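机器能不能干家务和店里的杂活：Peltus 项目图集

Peltus 是我们做的一套单臂系统，目标是家里和小店里那些重复的活：叠毛巾、收碗、补货、擦台面、把东西放回原处。这一页按活的种类写，每种写几句现状，能做的写能做，不能做的写卡在哪里。二月更新过一次，改动集中在补货和仿真两节。

试验在两个地方做。一处是 Iditz 的样板间，有厨房、洗衣角和一张餐桌；另一处是 Godoy 杂货店，店面不大，货架是老式的，层板高低不齐。仿真部分在 Devden 上跑。

叠毛巾

方毛巾能叠，前提是毛巾已经摊平。从一堆刚收下来的衣物里拎出一条、找到两个角、抖开，这几步加起来比叠本身难得多。目前最慢的一步是找角，夹爪常常捏到毛巾中段，提起来以后两边垂下去，只好放下重来。厚毛巾比薄毛巾好办，薄的会粘在一起，一夹夹起两层。

浴巾太大，单臂够不到另一头，只能先对折一边，再绕过去折另一边，折出来的边不齐。家里人看了会顺手再叠一遍。

叠衣服

T 恤可以叠，有图案的比纯色的容易，纯黑的最难，领口和袖口分不清。衬衫不做，扣子没扣的衬衫摊开以后每次形状都不一样。袜子配对试过，深色袜子之间的差别连人都要拿到窗边看，这一项暂时放下。

收餐桌

盘子和碗能收，筷子不行。筷子贴着桌面，夹爪要压得很低，压低了就会碰到桌子，系统判断为碰撞就停下。后来给筷子加了一个推到桌边再夹的动作，做得到，但桌边得是空的，放着纸巾盒就不行。

玻璃杯是另一类问题。深度相机看透明的东西看不准，杯子里有水时更差。我们在 Iditz 样板间里用的办法是认杯子的底圈，再按常见的杯型估高度。碰到高脚杯，这个办法就没用了。

剩菜不处理。盘子里有汤的话，端平走过去可以，倾倒的动作还没有教。

洗碗机装碗

装碗的位置规整，碗架的格子是固定的，这一项的进展算快。盘子插进格子里成功率不错，Iditz 那边最近一轮做了 200 次，碗碟都是他们自己准备的，我们没有挑过。失败集中在下层靠里的几个格子，手臂伸进去以后腕部会蹭到上层碗架。先装里面再装外面，能避开一部分。

取碗比装碗省心，唯一的麻烦是碗底凹处积着水，一翻就洒。样板间的地垫为此换过材质。

擦台面

平的台面能擦，擦得也匀。问题在于台面上总有东西：油瓶、案板、一串钥匙。擦之前要把东西挪开，擦完再放回去，真正用在擦上的时间很短。如果只擦空着的地方，绕开油瓶一圈，结果就是油瓶下面那一圈最脏的地方永远留着。

抹布什么时候该洗，现在靠计次。这不合理，擦酱油和擦灰不是一回事，但视觉上判断抹布脏不脏，我们还没找到可靠的办法。拧抹布需要两只手，单臂做不了，用的是挤压架。

收拾地上的东西

玩具、拖鞋、袋子都能捡，捡了放哪里是难处。每家的规矩不同，同一只玩具，有的家庭放箱子，有的家庭放床头。现在的做法是让住户先带着走一遍，把地方指给系统。指一遍不够，换了季节、家里添了东西，又得重新指。

数据线不要让它捡。线会缠在夹爪上，越拉越紧，另一头可能还连着充电器。

补货

Godoy 杂货店的试验从罐头开始。罐头形状规整，标签朝外摆这一条要求也能满足，靠的是放之前在夹爪里转一下。二月以后加了盒装的面和纸盒牛奶，一共 32 个品类。袋装的不行，薯片一夹就瘪，夹轻了又掉，店里的意见是袋装先别碰。

货架最下面一层和最上面一层都补不好。下面一层要弯得很低，手臂的底座会挡住自己；上面一层够得着，但看不见里面还剩几排。店员站在凳子上，伸手往里一摸就知道了，机器目前没有这种摸法。

先进先出这条规矩也没有解决。新货应该放在后面，旧货往前推，机器现在只会把新货放在空位上。要按规矩来，就得先取出旧货，暂放，放新货，再把旧货放回去，动作多了一倍，通道也会被占住。店里客人多的时候不让跑，试验都排在早上开门前。

理货与价签

把倒了的瓶子扶起来，能做。把客人放错地方的东西送回原位，认得出来就能做，认不出来会送到收银台旁边的筐里，等店员处理。价签更换没有做，那种卡在塑料条里的纸签，人用指甲一抠就出来，夹爪的指尖太厚。

收银台旁的装袋

装袋试过，停了。重的放下面、怕压的放上面，这个顺序不难写，难的是袋子。塑料袋要先搓开口，撑住，再往里放，单臂没有办法一边撑一边放。用纸袋加一个撑架以后可以装，但速度慢，后面排队的人会自己动手。

成功率怎么看

有人来问某一项到底是多少。以装碗为例，最近的成功率是 93%，这个数只对样板间的那台洗碗机和那套碗碟有效。换一台洗碗机，格子间距变了，要重新标定，标定完的头几天一定会低。我们不太愿意把各项的数字放在一张表里，因为每一项对“成功”的定义不一样。叠毛巾叠歪了算成功，装盘子装歪了会卡住门，不能算。

还有一个数更有用，就是多长时间需要人去帮一次。Godoy 那边最好的一个早上，连续干了 17 分钟没有叫人。对一家小店来说这还不够，店员刚走开去点货就要被叫回来，不如自己补。家里的情况稍好，收餐桌慢一点没有人催，叫人的次数也可以攒到一起处理。

速度

几乎所有的活都比人慢。慢在停顿上，看一眼，算一下，动一下，再看一眼。手臂本身可以动得更快，在有人的地方不会让它那么快。家务可以放在晚上做，慢就不太要紧，前提是声音小。洗碗机旁边瓷器碰瓷器的声音，夜里听得很清楚，Iditz 的人在样板间隔壁都听见过。

安全

家里有小孩和宠物时，手臂周围要留出空地，厨房小的家庭留不出来。刀具一律不碰，热锅一律不碰。店里的要求更严，有客人进到通道里就停，客人走了要等店员确认才能继续。这样做会损失很多时间，目前没有更好的安排。

维护

夹爪的指垫磨得快，尤其是夹罐头，边缘的金属圈会把表面刮出槽。指垫换起来简单，麻烦的是换完以后手感不同，原先调好的夹持力要再调。厨房里用的那一套还要防油，油沾在指垫上，碗会打滑。镜头也要擦，蒸汽和面粉都会糊上去，系统并不总能发现自己看不清了。

目前的判断

能交给机器的，是位置固定、东西硬、放错了也没有大碍的活。装碗、补罐头、扶瓶子属于这一类。软的、透明的、袋装的、要两只手的，都还得人来。一户家庭如果只想省掉洗碗这一段，现在的系统帮得上；想让它把整间厨房收拾干净，还不行。小店的话，开门前补一部分规整的货可以考虑，白天不建议用。

经常有人问为什么不直接上双臂。双臂能解决拧抹布、撑袋子、展开床单这几件事，占的地方也跟着变大，样板间的厨房勉强放得下，Godoy 的通道放不下。这件事我们还在算。

仿真里的活

新动作上真机之前先在 Devden 里过一遍，主要看手臂的姿态会不会别住，比如伸进碗架下层、弯到货架底层这一类。仿真在这方面很省事，撞坏了重开就行。它帮不上忙的是接触：毛巾怎么垂，袋子怎么瘪，碗底有没有水，模型里都很难做得像。所以姿态和接触要分开看，前者可以在一个什么都不摆的环境里查。画面里就只有深蓝灰色的背景和灰色的机体，没有桌子，也没有要抓的东西，一根长圆杆从方块状的机体斜着伸出去，末端是一片圆盘，再横过一段短圆柱，连起来像个 T 字，短圆柱的圆头是最高的一处。从这样的模型到能把碗插进格子，中间还要加上碗架、碗碟和夹持，每加一样，都要在样板间里重新核对。下一步先把 Godoy 最下面那层货架的尺寸量准，再建进去。
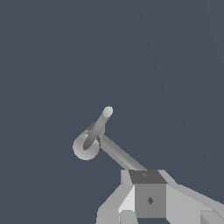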